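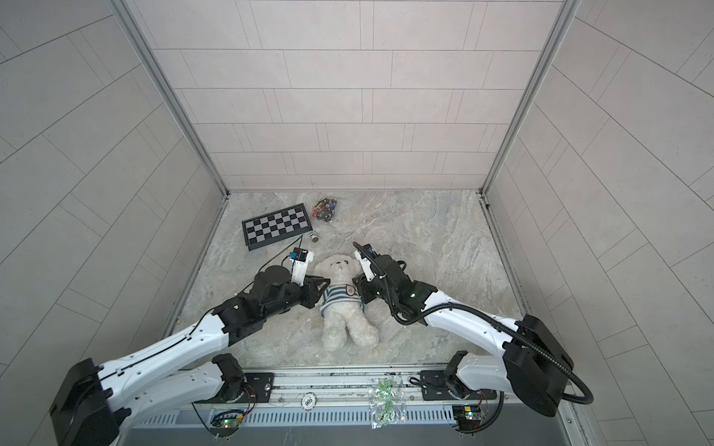

A teddy bear in a striped shirt and a chessboard.

Spring Toy and Game Collection Opens at Tondmont Community Center

The Tondmont Community Center will accept donations of soft toys, board games and puzzles through the close of business on 4/27/25. Items received during the collection will be cleaned, checked and distributed to the family waiting rooms at the Morsy Street clinic, the children's corner of the Zirach Branch Library, and the after-school program that meets in the center's lower hall. Residents of all Tondmont neighborhoods are invited to take part.

The collection was last held in January, when 100 soft toys were placed with the three receiving sites. Board games were not part of that collection. They have been added this spring at the request of the library, whose existing sets have seen heavy use and are missing a number of pieces.

What May Be Donated

Soft toys of any size are welcome, including teddy bears, stuffed animals and cloth dolls. Clothing on a toy should be either sewn in place or easy to remove and wash. Shirts, scarves and hats need not be original to the toy. Badges, patches and buttons should be firmly attached; any that can be pulled loose by hand will be removed before the toy is passed on.

Chess and checkers sets are particularly needed. A board may be donated without its pieces, and pieces may be donated without a board, as the center keeps a supply of both and is able to match them by size. Boards with light wear along the border are acceptable. Boards that no longer lie flat, or on which the squares can no longer be told apart, should be recycled at home.

Puzzles should have fewer than 100 pieces, should be complete, and should be secured in the box with a rubber band or a strip of masking tape. Card games, dominoes and picture-matching games are also accepted.

The center is unable to accept the following:

Battery-operated toys
Toys filled with beans, pellets or loose beads
Toys with torn seams or exposed stuffing
Ride-on toys, play tents and outdoor equipment
Video games and electronic tablets
Any item subject to a manufacturer's recall

Preparing Items at Home

Donors are asked to wash soft toys before bringing them in. Most plush toys may be machine washed in cold water on a gentle cycle, inside a pillowcase tied at the top. Toys should be air dried completely. A thick toy can hold moisture in the body for a day or more after the outside feels dry, and a damp toy placed in a closed bag will develop an odor that is difficult to remove. White and light-colored plush should be washed separately from anything navy, red or black. If a toy wears a dark shirt that comes off, please wash the shirt by itself and dress the toy again once both are dry.

Toys that cannot be placed in a washing machine may be wiped with a cloth and mild soap. Please attach a note to any such toy so that it is not machine washed later.

Game boards should be wiped with a barely damp cloth and left open to dry. Small pieces are best sent in a clear bag with a zipper closure, with the name of the game written on the outside. A missing rule sheet is not a problem. Replacement rules for the common games are printed at the front office.

Checking and Sorting

All donations are inspected before they leave the building. Soft toys are looked over at the seams of the neck, arms and legs, and the eyes and nose are tested with a firm pull. Toys with hard plastic eyes are set aside for children over 3 and are sent to the library and the after-school program. Toys with embroidered features go to the clinic, where the children are often younger.

Younes Radwan, who coordinates the sorting room, asks that donors not wrap items or place them in gift bags. Wrapped items must be opened for inspection, and the paper cannot be reused. Plain grocery bags and open cardboard boxes are preferred. Boxes should be light enough for one person to lift.

Repairs

A limited number of repairs will be made this spring. The Grakon Sewing Circle has agreed to close small seams, restitch loose badges and replace worn ribbons on Tuesday evenings in Room B. Residents who would like to have a toy repaired and returned to them, and who do not intend to donate it, may bring it to the same sessions. There is no charge. Thread is provided, but those with an unusual color of fabric may wish to bring a matching spool.

Drop-Off Locations

Donations may be left in the marked bin inside the main entrance of the community center during regular building hours. A second bin is located beside the returns desk at the Zirach Branch Library. Items should not be left outside either building, as there is no covered area and wet toys will be discarded.

Groups planning to bring more than two boxes are asked to call the front office in advance so that space can be cleared. Schools and congregations that wish to hold their own collections may borrow a bin and a printed sign.

Receipts are available at the front office on request. The center does not assign a value to donated goods, and the receipt will list only the type of item and the date received.

Questions about the collection may be directed to Ignacio Dvorak, Programs Office, at the main desk. Inquiries about repairs should be made to the Grakon Sewing Circle during its Tuesday sessions. A list of items still needed will be posted on the lobby bulletin board and updated each week until the collection closes.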